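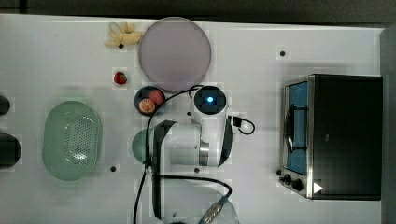
Home Reviews Benchtop Cooking Storage Archive Contact

Brumard compact toaster oven: long-term review

Firouzeh Talebi
Updated 31st October

The Brumard is a small benchtop oven with a black body and brushed stainless-steel trim, a glass door and two black control knobs. It is rated at 1,200 watts and sold as a 4-slice model. I bought it in July at the ordinary retail price to replace a Flisivov of similar size that had lost its lower element, and it has been in daily use in a two-person household with frequent visitors. Most of the work has been toast, reheating, small trays of vegetables and drying sliced fruit. Several readers asked about the fruit, and it has its own section further down.

Construction

The outer shell is folded sheet steel. The joins at the rear are even and the screws were tight on delivery. Pressing hard on the centre of the top panel produces some flex, as it does on every oven in this price bracket, and the panel springs back without noise. The trim is a separate piece fixed over the shell. Crumbs and grease collect in the seam between the two and have to be cleared with a wooden skewer or a soft toothbrush.

The cavity has a blue interior. I prefer this to bare metal for one practical reason: sugar splashes show up well against it before they have been baked on a second time. The finish has held up under warm water, dish detergent and a non-scratch pad. I have not used a caustic oven cleaner on it and the instruction leaflet advises against doing so. There is faint dulling on the floor of the cavity under the lower element, where dripping fat lands.

The door is single glazed. The glass gets hot enough at the upper settings that it should be treated as a cooking surface, and the oven should not be placed where a child can reach it or where a tea towel hangs nearby. The hinge is sprung at both ends of its travel. It will hold fully open or fully shut, and in between it falls open. An intermediate stop would have been useful for grilling with the door ajar.

The wire rack has a dark finish and slides on pressed runners. It is loose enough side to side that it rattles when empty. Under a loaded tray it sits still. There is a stop to prevent it from being pulled straight out, and a firm lift clears it.

Controls

Temperature and time are the only two adjustments. There is no function selector. Both elements run together whenever the timer is on, so this model has no grill-only mode, and buyers who want to brown the top of a gratin without heating the base should look at something else.

The temperature knob turns smoothly with no detents. The scale printed around it is coarse, and the spacing between marks does not correspond evenly to the change in temperature. The lower half of the dial covers a wide range in a short arc. I ended up putting a dot of enamel paint at the position I use for drying and another at the one I use for toast.

The timer is mechanical. As with most of this type, short settings are unreliable unless the knob is first wound well past the required mark and then turned back. The leaflet mentions this in a footnote on its last page, where few owners will find it. Once wound correctly, the timer on my unit runs slightly long and does so consistently. The bell is a single strike. It can be heard from the next room with the door open and not from outside.

Heating

From cold, my unit reaches a moderate baking temperature in around 5 minutes, measured with a dial thermometer hung from the middle of the rack. The thermostat then cycles. The swing is wide in the first stretch, with a pronounced overshoot, and settles by the third or fourth cycle. Anything delicate should go in after the oven has settled, which makes the real waiting time a good deal longer than the heating time.

Heat distribution was checked with plain white sandwich bread laid edge to edge over the rack. The back left corner browns first and the strip along the door browns last. The difference is visible and does not ruin the toast. Turning the tray once halfway through removes most of it. Four slices of a standard supermarket loaf fit with a little overlap of the crusts. Four slices of a high-domed sourdough, such as the Kordestani loaf I normally buy, do not fit. Two do, with space left over at the side that is too narrow for a third.

Toast from this oven is drier through the middle than toast from a slot toaster. The elements are farther from the bread and take longer to colour it. Thin bread tends towards crispbread. Thick-cut bread comes out better, and frozen bread comes out better again.

Reheating is the strongest use. Pastry, pizza and roast potatoes all recover their surface without the centre going tough. A pie from the fridge needs a sheet of foil over the lid for the first half of the time.

Drying fruit

Brumard does not list drying as a function, and the lowest thermostat setting is warmer than a dedicated dehydrator would run. Results depend on the fruit.

Orange slices work. Cut them thinly and evenly, blot them on both sides, and lay them directly on the rack with a tray beneath. Turn them once the upper surface has lost its shine. The rind must be dry to the touch before they come out, and it lags well behind the flesh. Slices that were too thick browned at the edge while the centre was still tacky.

Banana works with closer attention. It should be firm. Ripe banana slumps, sticks to the wire and leaves a residue that takes longer to remove than the fruit took to dry. Baking paper prevents the sticking and slows the underside. I cut the pieces on an angle and use paper for the first half, then move them to bare wire.

Strawberries were marginal. Whole ones should not be attempted. Halved, they release a lot of juice early on, and this drips and scorches. Placing them cut side up holds most of it in. The finished pieces were chewy and dark, acceptable in muesli and not much to look at.

Peaches were poor. The wedges cooked before they dried. I tried them at the lowest setting with the door closed, and with the door wedged open with a wooden spoon, and abandoned both. Running the oven with the door propped open also heats the knobs and the bench in front, and I do not recommend it.

Rinsed fruit should drain thoroughly before slicing. A wide, shallow colander with holes in the base suits this better than a deep sieve because the pieces lie in a single layer. Surface water on the fruit turns to steam in such a small cavity and the glass fogs for some time.

Space and placement

The oven needs clear air at the back, at both sides and above. The leaflet is strict about this, and the surface temperature of the top panel bears it out. Measured with the clearances included, it occupies far more bench than its body suggests. The door also needs room to drop. In a galley kitchen I would put it at the end of the run with the door facing along the bench, provided the side that meets the wall still has its gap.

The feet are short and hard. They slide on a smooth white laminate bench if the door is pulled sharply. I fitted stick-on rubber pads of a grade rated for heat and the movement stopped. The cord exits low at the rear and is shorter than the one on the Flisivov, so check the distance to the outlet before deciding on a position. An extension lead should not be used.

Cleaning and parts

The crumb tray pulls out from the front and has a rolled edge that traps water after washing. Stand it upright to drain. Both knobs pull off for cleaning, and the shafts behind them are unsealed, so a damp cloth is the limit.

Replacement racks and crumb trays are available through the distributor, Rulum. I ordered a second rack and it fitted correctly. Elements are not offered to the public. The warranty is 2 years for domestic use and excludes the glass.

Second unit

Shahla Mazandarani bought the same model shortly after mine and ran the bread test on hers at my request. Her unit also favoured the back left corner. Its timer ran short where mine runs long, and its rack was a tighter fit. The thermostat overshoot was similar. On that limited evidence I would treat the uneven browning as a trait of the design and the timer error as variation between units.

Compared with the Flisivov

The Flisivov had a separate selector for upper and lower elements and a better hinge. Its cavity was bare metal and looked shabby within weeks. It was slower from cold and its thermostat was steadier once there. For small cakes and biscuits I would still choose the Flisivov. For toast, reheating and citrus, the Brumard is the more convenient of the two.

Verdict

Recommended for reheating and general snack cooking where bench space allows the full clearances. Not recommended as a substitute for a dehydrator beyond the occasional rack of orange slices, or for anyone who needs independent control of the grill element.

Related reviews

Shallow colanders for washing and draining fruit
Flisivov benchtop oven: element failure and repair options
Oven thermometers for small cavities
Heat-rated rubber feet, three types compared
Wire racks and trays that fit compact ovens
Paring knives for citrus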